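Workshop notebook - Galldale dye room
Monday, 8 am, January

Forty degrees forecast and the dye room has no air con, so I've come in early to get the indigo sorted before the place turns into an oven. Coffee first. Someone has left the urn on all weekend, I'm not naming names but it smells like burnt tin in here.

Where we're up to, for whoever reads this next (Lina, probably). The big vat went flat last week. The surface had gone a dull navy with hardly any bronze on it, the liquor underneath was blue when it should have been yellowy green, and the test strips were coming out a sort of tired denim that rinsed off down to nothing. Jelle reckoned it was short of lime. I reckoned it was short of sugar. We had a fairly long argument about it over lunch and ended up doing the sensible thing, which was pulling two jars off the vat and treating them differently.

Jar A got a pinch more lime. Jar B got fructose and a warm water bath. I gave both a gentle stir, round the outside, no splashing, and left them with the lids on.

This morning B is lovely. Clear amber-green under the skin, coppery film, proper flower in the middle when I stirred it. A has a thick layer of sludge and still looks blue. So that's one to me, although Jelle will say the water bath did it and the sugar had nothing to do with it, and he'd have a point because I changed two things at once. Silly. If anyone has the patience, do a jar C with the warmth and no sugar. I've left a clean one by the sink with a label on it.

9.30ish. Fed the big vat the same way as B, scaled up. Pushed the temperature up slowly with the immersion heater and kept the lid on between stirs. It takes ages to come up from the bottom and I always get impatient and fish about in it too early, so I went and did the cloth instead.

The cloth is Mieke's cotton lawn, the bolt from Aramen. It's beautiful stuff but it's got some kind of finish on it that laughs at a quick wash. A drop of water just sits there on top like it's on a waxed jacket. I scoured the first lot with soda ash and a squirt of the neutral soap at 90, a good long simmer, and the water came out the colour of weak tea. Rinsed, drop test again, and this time it soaked straight in. Much better. Anyone who skips the scour on this bolt is going to get blotches, and I will say I told you so!
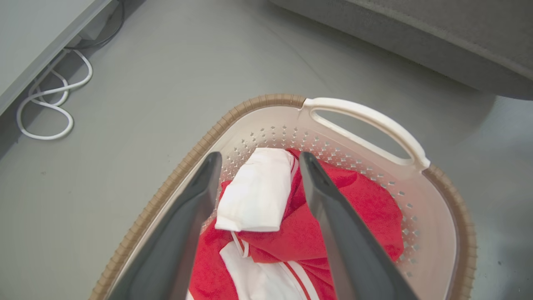 The other half of the bolt I put through with less soda ash, mostly to see if we could get away with it. We can't. The drop took its sweet time and there were stiff patches near the selvedge. It's gone back in the pot.

11 am. Vat is up to heat and the colour has turned. Not as clear as jar B but heading the right way. First dips with the properly scoured pieces: in slowly, squeeze under the surface, hold, out close to the side so it doesn't drip back in and carry air down with it. That moment when it comes out green and goes blue in front of you still gets me every single time, I must have seen it a thousand times and I still call people over. Kianoush came in from the print bench to look and stayed for half an hour, which I'm counting as a win, even if he only wanted the fan.

Eight short dips on the sample strip, clipping off a bit after each one. I've pegged the bits along the string over the window in order, palest at the door end. Please don't move them. The jump between the first two is huge and after the fifth I can hardly tell them apart while they're damp, but I'll look again once they're rinsed and dry. My guess is we can quote Shona's job on five dips and save ourselves a lot of standing about.

Speaking of Shona's job. She wants the tablecloths in what she calls 'old work shirt' and has sent a swatch. Held it up against the string and it's nearest the third bit, maybe with a touch more grey in it. The grey could come from a weak tannin bath first. I've got the gallnut powder out of the cupboard and there's enough for a trial but not for the whole order, so somebody needs to ring Ruchti and ask what the wait is like. Last time the tub turned up with a split lid and the courier bag was full of brown dust, so ask them to tape it.

Lunch under the tree, everybody cranky. Jelle conceded nothing.

2 pm. Too hot to think. The vat's overheating by itself now with the heater unplugged, so I've propped the door open and left it to settle. No more dipping today. Rinsed the first pieces in three changes of water, then a splash of vinegar in the last one to knock the lime back, and they feel heaps softer for it. A bit of blue still coming off. Normal, I think, but I'll do a rub test on white cloth before I get smug.

The Fusari scale is drifting again. It read differently each time I put the same jar of fructose on it, so take today's weights with a grain of salt and use the old balance for anything that matters. New batteries are on the shopping list, along with pH strips, rubber gloves (mediums, we've got a mountain of larges) and more pegs.

For tomorrow:
Check vat before stirring, write down what the surface looks like
Jar C, warmth only
Finish re-scouring the second half of the bolt
Tannin trial on two small bits, one before indigo and one after
Ring Ruchti
Lina to look at the string in daylight and tell me if I'm imagining the grey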